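Recording sessions at Jornach: frequently asked questions

Last updated 4 January 2025

These are the questions operators and partner sites send us most often. If yours is missing, write to Dewanti Oei, who looks after the operator rota, or to Ilham Govindasamy for anything about file formats.

What is an episode?

One attempt at one task, from the moment the operator presses the pedal to the moment they release it. The arm, the gripper and the camera are all logged on the same clock. An episode can be a success or a failure. Both are kept, and the label says which.

How many episodes do you need for a task?

We ask for 80 good ones per task before training starts. Failures do not count towards the 80. If a task has two stages, such as sorting and then stacking, the figure applies to each stage.

How long is a shift?

An operator records for 60 minutes and then stops for at least 18. Tired operators make jerky movements and the model copies them. Please don't skip the break to finish a batch -- the batch can wait.

Do I need experience with robots?

No. New operators do a half-day of practice on the Avness controller, and nothing from that half-day goes into the training set. Most people are steady enough by the end of it. If not, Rania Tazi will book a second session.

Why can't I put the objects in the same place every time?

The model would learn the place and ignore the object. Move things between episodes. The layout sheet gives you a starting arrangement, and after that you shuffle by hand. It does not have to be tidy, and bowls may sit close together or near the edge of the table.

Which objects are used for the stacking task?

Plain plastic cups and bowls. The cups are what the arm moves. The bowls stay on the table as distractors, so the model has to find the right thing among other bright shapes. Please don't bring in your own crockery, as every item in the Schnyder kit has been measured and entered in the object list. 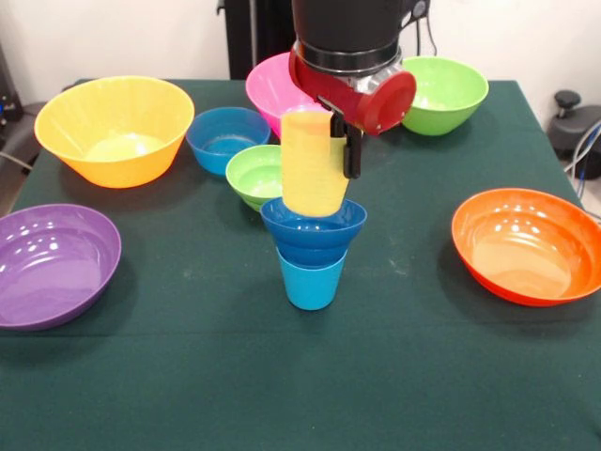
Cup stacking with bowls as distractors: the yellow cup held upside down over the two blue ones.

What counts as a successful stack?

The cup is released, the gripper has moved clear, and the stack stays up until you lift your foot from the pedal. A lean is fine. If you have to touch anything by hand, mark the episode as a failure.

I dropped a cup. Should I delete the episode?

No. Release the pedal, choose "dropped" in Jiker and reset the table. Aisyah Tarigan reviews the dropped episodes separately and some are used for recovery training.

Can I correct a label afterwards?

Yes, for 13 days. After that the batch is locked and you will need to ask Ilham.

Are operators recorded?

The camera points at the table. Hands may show during a reset, and those parts are cut before the data is shared. Voices are not recorded.

Can another group use the data?

Sets recorded before last August can be requested now. Newer ones are released once the checks are done. Send requests to Ratih Hutapea with the task name and what you plan to use it for.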